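Home | Menus | Opening Times | FAQ | Contact

Dunleavy Toy Library – Frequently Asked Questions
Updated May, by the Dunleavy desk

Who can join?
Any household in Dunleavy, Kirkedby or Tremidmont. Day care providers and playgroups can join on a group card. Bring a photo ID and something with your address on it. A lease or a utility bill is fine.

What does it cost?
A household card is $6 a month. Group cards are $103 a year, paid up front. We take cash, checks and cards at the desk.

How many toys can I take out?
Up to 5 at a time on a household card. A boxed set counts as one toy, however many pieces are in it. Puzzles count as half, so two puzzles use up one place.

How long can I keep them?
Three weeks. You can renew once by phone or at the desk unless another member has put a hold on the item. Ride-on toys can't be renewed between school letting out and Labor Day.

What do you have?
The catalog stands at 2,015 items. Most are for ages one through eight. We have wooden trains, building blocks, puzzles, dress-up clothes, board games, ride-ons and a small shelf of switch toys for children with limited hand movement. The printed catalog is at the desk and is reprinted twice a year, so newer items may be missing from it.

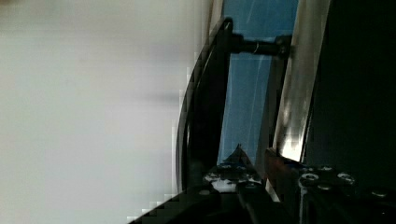 Can I reserve a toy?
Yes. Call or ask at the desk. We hold items for six days once they come in, then they go to the next family on the list. Party sets should be reserved at least a month ahead.

What if a piece is lost or broken?
Tell us when you return the set. Every bag has a contents card, and we check pieces against it at the desk. Small parts are usually a dollar or two. If a set can't be used without the missing piece, we charge the replacement price, less something for age. Normal wear is not charged.

Do I have to clean toys before bringing them back?
Please wipe down hard plastic with warm soapy water and let it dry fully before bagging it. Play food and dishes need the most attention, especially anything with holes or slots where crumbs collect.

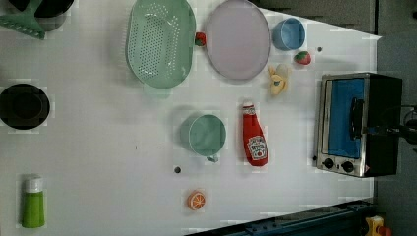

Dress-up clothes should come back unwashed – we launder those here with a fragrance-free soap. Don't put wooden toys in the dishwasher or leave them to soak. If there has been a stomach bug or head lice in the house, say so at the desk and we will set the items aside.

Do you take donations?
Clean, complete toys only. We can't accept stuffed animals, car seats, cribs or anything with a recall notice. Board games from Drukport are welcome even if the box is torn, as we rebox them anyway.

Is there parking?
Behind the building, off the alley. The two spaces by the ramp are for loading ride-ons and for members with a permit. The back door is locked at 5 p.m., so use the front entrance after that.

Home | Menus | Opening Times | FAQ | Contact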